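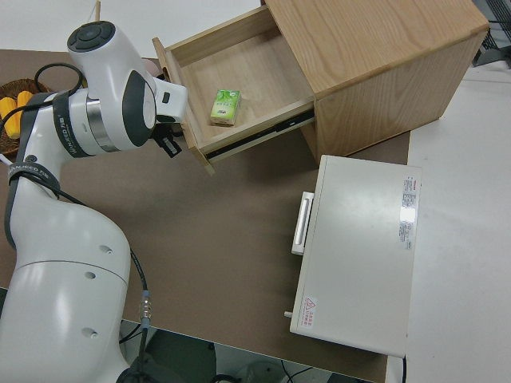
Arm at the drawer, July.

Workshop notebook, July, 7:40 a.m.

Coffee machine still descaling itself, so this entry is being written without help.

Main job this week is the takeover timeline for the shipping seminar. Dimas Osman wants the whole Tirnora and Skorko business on one sheet, with every filing in order and the share counts next to each one. I said one sheet was optimistic. He said A3 was still one sheet.

Where it stands:

Skorko bought its first block of Tirnora on the open market and told everyone it was a passive investment. The passive investor then wrote three letters to the board in a month. I have the first and third. The second is quoted in the third, at length and with some affection for its own phrasing, so I've rebuilt it from that and marked it as rebuilt.

The offer itself was all stock, no cash. Tirnora holders would get Skorko paper, priced off Skorko's close on the day before the letter, which happened to be Skorko's best close of the spring. I make no comment. I have drawn a small arrow on the chart.

Tirnora's board took nine days to say no. The reply runs to four pages and uses "undervalues" on all of them. Then it sold a batch of new shares to Panganiban in return for two product tankers, which made everyone else's slice thinner, Skorko's included. Skorko's lawyers called this entrenchment. Tirnora's lawyers called it fleet renewal. Both words go on the timeline, same font size.

Problem with the model: the dilution sheet was wrong again. I had the Panganiban shares voting from the announcement, and they didn't vote until the ships were delivered, so for five weeks my Skorko holding was too low. Fixed in the copy called "final 4". Please don't open "final". Please really don't open "final final", which has the preferred shares converting twice and makes Tirnora look like the largest tanker owner on earth.

Checked the fix with a toy case before touching the real numbers. Company with 2,000 shares, bidder holds 100, so 5 percent. Issue 872 to a friendly party and the bidder drops to just under 3.5 percent without selling a thing. Sheet agrees with pencil. Pencil was faster.

Still open:

Which date to use for the court hearing. The docket has one, the press release has the day after. I'm going with the docket.

Whether Plukex counts as acting with Skorko. They share an address and a fax number, and both say they have never discussed the matter. Presumably the fax machine keeps confidences. I've put Plukex in a dotted box until Dimas decides.

Charter rates. The bid only looks cheap if you believe Tirnora's forecast for next year, and that forecast assumes rates up to 30 percent higher, for reasons given in a footnote that refers to another footnote. Want a flat-rate version beside it.

11:15. Dimas has been through. Likes the arrow. Wants the dotted box dashed, says dotted looks like an accusation. Also wants the ship values redone using broker estimates from before the bid, which is fair, and which is my afternoon gone.

4:50. Ship values done for the older half of the fleet. Two brokers disagree badly on the same pair of hulls, so I've put both figures in and left the cell yellow. Print test on A3: everything fits if nobody needs to read the footnotes. Next go, drop the letter excerpts to the back of the sheet and see if Dimas still calls it one.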